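3/3/20, project notebook, gripper group

Present: me (Pichit), Sunee, Wichai. Jaruwan joined by phone for the second half.

Goal for this session was small soft or loose things. We have plenty of runs with cups, boxes and the Pistov blocks, and the model does fine on those. It does badly on anything that changes shape when you lift it. Solène asked us to add jewelry before the April review, so Sunee put together a set: bracelets, a bangle, beads, a ring, and a small mirrored tray to put them on.

Both grippers checked before the start. Left one had a slow return on opening again. Wichai took the linkage apart, wiped it and put it back with less grease. Better, but it still lags the right one on the first few squeezes. Write this on the sheet if you take over from me.

Pads: blue ones. The old smooth pads let beads slide out sideways as soon as you tilt the wrist. With the textured pads a strand stays put if you close on the middle of a bead. If you close on the gap between two beads it rolls, and you get a bad take. I would like to keep the bad takes in a separate folder and not delete them. Jaruwan agrees. Solène hasn't answered yet.

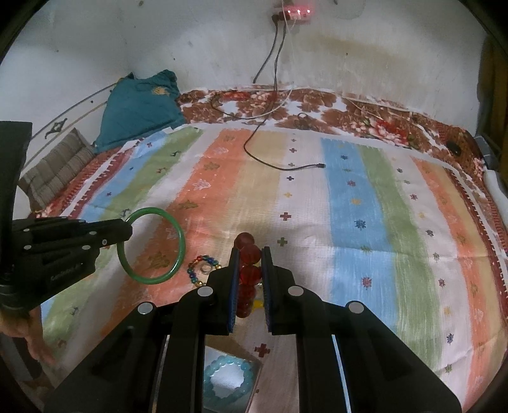 The bangle is easier than I expected. One finger goes through the ring, close, lift. The problem comes at handover, when both hands want the same part of it. Sunee's rule is that the giving hand holds the top and the taking hand comes in low. We tried it both ways and hers is easier to repeat.

The ring is too small for us right now. It turns under the pads and then it goes into a fold of the sheet. Smoothing the sheet before each take helps, but then every take starts from the same flat surface and that is what we were told to avoid last time. I left the wrinkles in. We will lose some ring takes.

Tray notes:

- Beads laid on the tray are easier to pick than beads laid on cloth, because the pads can get under the edge.
- The mirror may confuse tracking. Wichai looked at 2 takes on the laptop and saw the pose jump when the tray filled the view. Needs a proper check with the Tronness script, which only Jaruwan has working.
- Don't push down on the tray. It slides on the sheet.

Count for the log: 111 takes kept. 6 thrown out for a dropped file, nothing to do with the handling. Target for the whole jewelry set is 2,000, so we need more people on this. One pair of hands gets tired and the closing gets sloppy toward the end. I could see it in my own takes.

Naming: Sunee used "beads_red" and I used "red_strand" for the same task. Fixed in the log, not yet fixed on the drive. Please use Sunee's version from here on.

Jaruwan asked if we should lift the strand straight up or drag it first. I did straight up for nearly everything. Dragging gives a cleaner grasp but the tail catches on other pieces. Next session do some of each and mark them.

To do:

- Wichai: order spare springs from Moradi, check the left linkage against the drawing.
- Sunee: rename folders, write the handover rule on the task card.
- Jaruwan: run the tracking check on the tray takes.
- Me: ask Solène about the bad-take folder and about getting the Dranamstead students for an extra session.

Batteries are on charge. Memory cards are in the blue envelope, full ones face down.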